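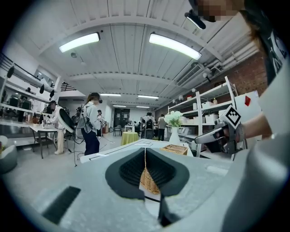
Was the last bus to Munosville gone already? It left at dusk, the man at the ticket window said, and the next one was in the morning.

So Rowena ran. No plan. Out the side door, past the taxis, the suitcase banging on one wheel. Rain coming down sideways. She had her mother's key in her coat pocket and she kept putting her hand on it, still there, still there.

Two letters from the lawyer, a Mr. Hauser. Lorenz Hauser, blue ink, very polite. House to be cleared by the 30th or it goes with everything in it. The first one had come in October and she put it under the fruit bowl. Stupid. You can't leave a house under a fruit bowl.

A truck stopped. MEDARD FEED on the door, the M half peeled. Woman driving, big coat, radio on low.

"Munosville?"

"Near enough. Get in, you're letting the rain in."

She got in. Heater smelled like oats. They drove a long time without saying much and then the woman said her name was Nyokabi and was somebody sick.

"No. Not anymore."

"Ah."
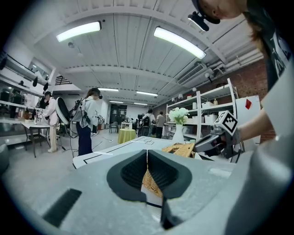 After that the road got worse. Potholes, a dead tree, the bridge with its one lamp. Rowena had forgotten the bridge. She used to hold her breath crossing it, her mother too, the both of them puffed up like frogs in the front seat, and whoever breathed first had to wash the dishes. Her mother always breathed first. It took her untill now, thirty-eight years old in a feed truck, to wonder about that.

She held her breath. Couldn't help it. The truck was slow and the bridge was longer than it used to be.

"You okay?" Nyokabi said.

She nodded, cheeks full. Then the far bank, gravel, and she let go and was crying, loud, no tissue, just her sleeve. Nyokabi turned the radio up a little. Kind of her.

The house was dark. Gate stuck, same as ever, you had to lift and shove. Key in, turn left not right. Cold hall. Somebody had stacked the mail on teh stairs. Her phone went off in her hand and she nearly dropped it.

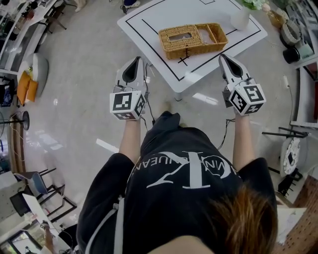 Joyce wanted to know where in God's name she was, and had she eaten, and was it true about the lawyer, because if it was true then she was driving up tonight and Rowena wasn't to touch one thing in that kitchen without her.

"The bridge is bad," Rowena said.

"I know about the bridge. I grew up there too. Put the kettle on."

She found the switch. Dishes in the sink, one cup, one plate. She rolled up her sleeves and ran the water till it came clear.

More stories
The Onyshchenko Piano
Four Letters to Bornisum
Lilian Takes the Night Shift
What the Ferryman Owed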